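Ordale Gardens Yard Water and Mosquito Check
Walk-through list with comments, spring edition

Applies to: all plots, the shared sheds, the Lungu Street fence line and the ditch down to Bindo Creek
When: early evening is best, before 6 p.m. if you want good light
Bring: gloves, a flashlight, a white plastic cup, an old turkey baster, a bucket, the log sheet

Mark each item OK, FIXED or OPEN. If you mark it OPEN, write down where it is. "By the shed" has sent people to the wrong shed more than once.

The mosquitoes we get most are Culex, the plain brown ones that come out at dusk. They love still, slightly dirty water, and they lay their eggs on top of it in tiny rafts that look like a fleck of soot. Once you have found your first raft you will be looking for them everywhere — it really is that much fun.

1. Plant saucers
Status: FIXED
Comment: Tip them all, then wipe the inside with a rag so nothing stays stuck to the side. The big glazed saucers under the fig had a lovely crop of wrigglers. Sand in the saucer works well too, and the fig doesn't mind.

2. Watering cans and buckets
Status: FIXED
Comment: Store upside down or on their sides. Check down the spout! Half an inch of water in there is plenty for them.

3. Rain barrels
Status: OPEN (barrel at the end of the bean rows)
Comment: Lid on, screen tight, no gaps at the downspout. The mesh on this barrel has pulled away at the back where you can't see it without crouching. Temporary fix is a bungee cord. New mesh is on order and should be stapled on before anyone fills the barrel again. The others are in beautiful shape, and whoever trimmed the screens with the copper edging did a great job.

4. Tarps
Status: FIXED
Comment: Any tarp that sags will hold a puddle. Pull it tight or prop it in the middle. The compost tarp had a pool deep enough to float a tennis ball. We now have an upturned crate under the center and the rain slides right off.

5. Wheelbarrows
Status: OK
Comment: All stood up against the rail. Please keep doing this, it makes the whole yard look cared for.

6. Gutters on the sheds
Status: OPEN (tool shed, creek side)
Comment: Use the step ladder with a second person holding it. Never lean a ladder on the gutter itself. Leaves are packed at the outlet on the creek side and the water behind them is black. Scoop by hand with gloves, then run the hose from the high end until it flows clear. Left for the next dry day — the ground there was too soft for the ladder.

7. Bird baths
Status: OK
Comment: Change the water every 3 days in warm weather. A quick scrub with a stiff brush is enough. No soap, no bleach. The wrens were back in the one by the herbs while I was writing this, so I count that as a pass from the customer.

8. The lily tub
Status: OK
Comment: This one is supposed to have water in it. Holds 36 gallons. Look for wrigglers with the cup: dip at the edge, hold it up to the light, wait. None tonight, and the little fish came up to see what I was doing. Keep the plants thinned so the fish can get to the sides. Don't ever move these fish to the creek.

9. Old tires
Status: FIXED
Comment: We keep finding these along Lungu Street. A tire is close to perfect for mosquitoes since you can't empty it by tipping. The baster is what you want. Get the water out, bag anything sharp, then roll the tire to the gate for pickup. The potato-tower tires have drain holes drilled in the bottom, and those are fine as long as the holes aren't plugged with mud.

10. Hose ends and taps
Status: OPEN (middle tap)
Comment: Drips slowly into the hollow below it. Needs a washer. I've put gravel in the hollow so the water drains away in the meantime. Coil hoses on the hook, because a hose across the path at dusk is how people fall.

11. Tree holes and bamboo stakes
Status: FIXED
Comment: Cut bamboo is open at the top and fills up like a glass. Push a bit of clay into each one or cut just above a joint. The old maple has a hollow at knee height. I used the baster on it and found wrigglers with dark heads, so check again next visit.

12. The ditch
Status: OK
Comment: Stay on the path side. The bank toward Bindo Creek is undercut and should not be stood on, however tempting the frogs are. Walk it from the gate for the first 100 feet and look for water that isn't moving. Rake out grass clippings and bottles. It was running nicely tonight and there were damselflies all over the rushes. If you find a still pool too big to rake open, leave it and note the spot. No one is to put oil or garden spray in the ditch.

13. Personal cover
Status: OK
Comment: Long sleeves, closed shoes, repellent on before you start and not when the first one bites. Follow the label. Wash your hands before you touch the salad beds. Check your socks for ticks when you get home.

General comments
This was the best evening walk so far. The trouble spots are all small, and every one of them can be dealt with using things we already have in the shed. If you're new and have been thinking about signing up for a turn, please do. You'll learn the yard faster this way than by any amount of weeding, and someone will lend you a baster.

Tablets are kept on the top shelf in the tool shed, in the tin with the tight lid. They're for the barrels only, and the dose is on the packet. Write down any you use.
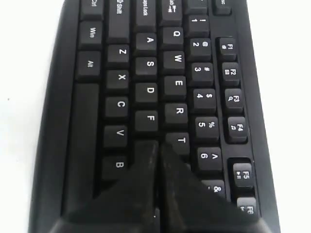 The wriggler log is worth keeping up all season, even on the evenings when the cup comes up clean, and the typed copy is how we spot a container that keeps coming back. Use one letter for each result: T for tipped out, F for fish on duty, and leave the box empty if you found it dry. White letters on black keys are easy enough to pick out when you've just come in from the dusk with your glasses fogged. Type it up the same night if you can, and put the paper sheet in the folder by the seed drawers.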